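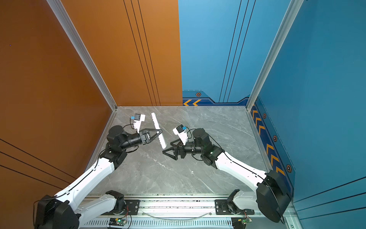 Crowdfunding and Membership Coordinator

Farnell House, Zusthorpe
Full time, 37 hours a week, permanent
$34 an hour
Reports to: Cayetano Requena, Director of Development

Farnell House is being turned into a museum of electrical invention. The building was the home and workshop of the instrument maker Edith Farnell, who built and repaired meters, coils and switchgear there for most of her working life. The Mandow Trust bought it with a bank loan and a large number of small online donations. The loan is being paid down on schedule. The roof is finished and the ground floor is rewired. The upstairs rooms still need work, and most of the collection is still in storage at Mollah Street.

We now want one person to look after the people who gave money online, and to run the next campaign from start to finish.

What the job is

The first campaign was put together quickly. It did well, but the records it left behind are in poor shape. Names are held in three different places, some rewards were sent twice and some were never sent, and a fair number of backers have moved since they gave us an address. Your first job will be to sort this out. Expect it to take up most of your first few months.

After that you will plan and run the second campaign, which will pay for the upstairs galleries. We hope to open it in November. The target has not been set, and you will be involved in setting it.

Alongside both of these you will run the membership program. We have some 400 members at present. Most renew by mail with a paper form, and we would like to offer them an online option without taking the form away from those who prefer it.

Main duties

Bring the backer records into one database, with duplicates merged and addresses checked.

Work through the list of unsent rewards and get them out. Most are prints and enamel pins, and these are boxed and ready. The engraved name plates are not ready and will need to be ordered.

Answer backer and member email. We aim to reply within two working days. At the moment we often miss that.

Write the monthly update. It should say what was spent, what was done and what is late. The current updates are written by Cayetano and are on our website, so please read a few before you apply.

Plan the second campaign: target, reward levels, page text, schedule, and the costs of packing and postage. The first campaign lost money on overseas postage and we don't want to repeat that.

Handle membership renewals, cards and the members' evening, held each spring.

Prepare a short report for the trustees every quarter, with income and refunds set out clearly. The finance office will give you a template.

Log matching gifts and company donations, and make sure the conditions on each one are met. Some donors have asked for money to go only to the building and some only to the collection. These have to be kept apart in the accounts.
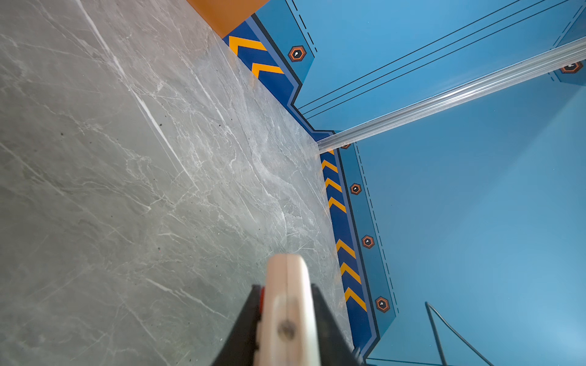

Gray marble-pattern floor, close up.

Who we are looking for

You should have run an online fundraising campaign before, or have done a large share of the work on one. It does not need to have been for a museum. We would be just as glad to hear from someone who raised money for a theater, a school band, a radio station or a piece of hardware. Campaigns that missed their target count as experience, and we will be interested in what you would change.

You will need to be comfortable with spreadsheets. We mean sorting, matching and cleaning up lists that other people made, and being careful about which version is the current one.

You will need to write clearly in everyday words. Many of our backers are engineers or former engineers and will ask detailed questions. Others gave because they liked the story of the house and know nothing about electricity. The updates have to work for both.

You should be able to deal calmly with an annoyed person who has waited a long time for a reward. There will be a few of these early on.

It would help if you had one or more of the following, but please apply even if you don't:

Experience with a donor database of any make
Experience ordering printed or engraved goods in quantity
Some knowledge of sales tax and postage rules for rewards sent abroad
An interest in the history of electrical engineering
A second language, as we have groups of backers in Spain and Germany

We do not ask for a degree.

What you would not be doing

People ask about this, so it is set out here. You would not be asking wealthy donors for major gifts. Cayetano does that. You would not be running social media day to day, although you will supply text and dates to the person who does. You would not be expected to lead tours, but you can if you enjoy it.

Where and when you would work

The office is on the ground floor at Farnell House, at the back, past the old coil winding room. There is a ramp at the side door and an accessible restroom on the same floor. The upstairs rooms can be reached only by stairs until the elevator goes in.

Normal hours are 9 a.m. to 5 p.m. with a paid lunch break on long days, and we are flexible about start times. You can work from home two days a week once the records work is finished. Until then we would want you in the building most of the time, as some of the records are in paper files that can't leave the office. 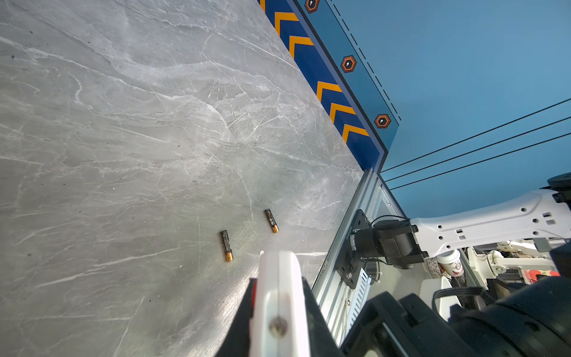
Photo: Dilani Navaratnam

Parking in Zusthorpe is limited. The bus from the station stops at the end of the road and there is a locked bike shed. If you need to drive, tell us and we will arrange a space behind Mollah Street, which is a short walk away.

During the last week of the campaign we would expect some evening work. You take that time back afterward, and we will hold you to it.

Pay and benefits

$34 an hour, paid every two weeks
Paid vacation, plus public holidays and the week the building closes in winter
Health insurance from your first day, with dental as an option
Retirement contributions after six months
A yearly training budget, to be spent on whatever you and Cayetano agree on
Free entry for you and a guest to the museums in our exchange program

There is no bonus or commission tied to how much a campaign raises. We decided on this before the first campaign and it is not going to change. The rate is fixed for the first year and is reviewed with everyone else's after that.

How we are funded

You should know this before applying. The post is paid for out of a grant for the first two years and out of membership income after that. We expect membership income to be enough, but it is not guaranteed – the figures depend on the upstairs galleries opening and on a normal first season. Shortlisted applicants will be sent the budget so they can judge for themselves.

Money given to a campaign for the building is never used for salaries. 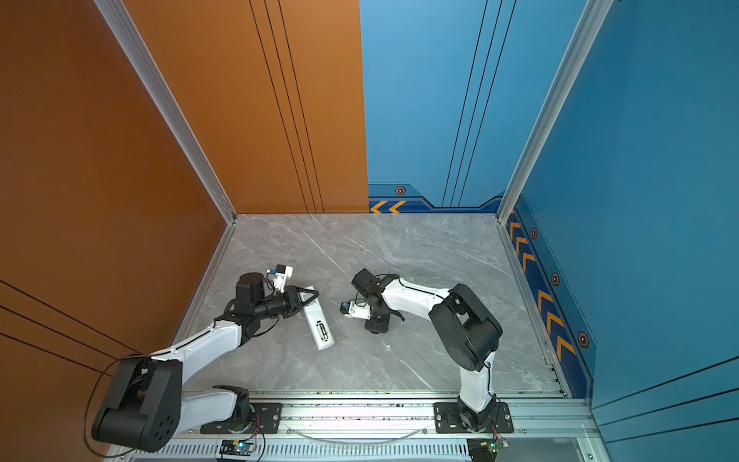

If the second campaign misses its target, the post continues. The galleries would open in stages over a longer period, and you would help plan how to explain that to the people who gave.

How to apply

Send a resume and a letter of no more than two pages. In the letter, please tell us:

Which campaign you worked on, and which parts of it were your own work
A problem you had with backers or donors and how you dealt with it
When you could start

Please also send one piece of writing meant for the public. A campaign update, a newsletter item or a page of website text is fine. We don't need anything written specially for us.

Write to Dilani Navaratnam in the office at Farnell House, by email or by mail. Use the contact form on this site if you would like the application pack in large print, or if you need any change to the process itself. Dilani can also arrange a phone call with Cayetano for anyone who wants to ask questions first. The call is informal and plays no part in the selection.

Interviews

We will interview up to five people. Each interview lasts 40 minutes and is held in person or by video, whichever you choose. You will get the questions the day before. There is also a short written exercise in which you reply to two emails from backers, and you will be paid for the time it takes.

Travel costs are refunded on the day – bring your receipts. Everyone who applies will get a reply, and everyone interviewed will be offered feedback by phone.

Previous applicants for the collections assistant post are welcome to apply.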